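The growers' market in Tollton opens at 6 a.m., and by eight most of the salad greens are gone. Saimi Kemppainen farms 21 acres outside town and cuts her lettuce by headlamp the same morning. She sells more than 4000 heads in a good August. Heat is the main worry now. Two hot nights will turn a row bitter.

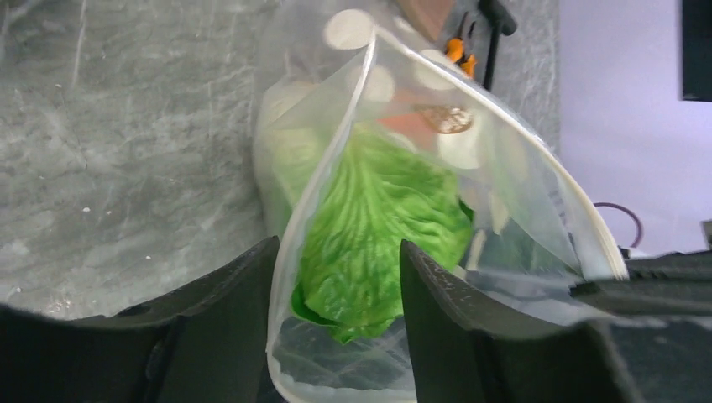
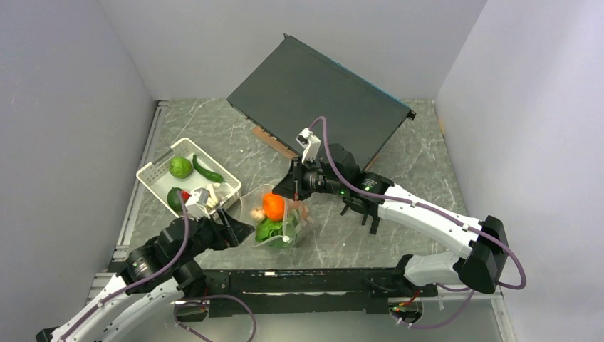
Shade cloth would help, but Arvo Riihimäki thinks the money is better spent on wells, and that cloth only buys a grower a week or so. Kemppainen has ordered some anyway, enough for 41 beds. The rest will go into beans until the nights cool off.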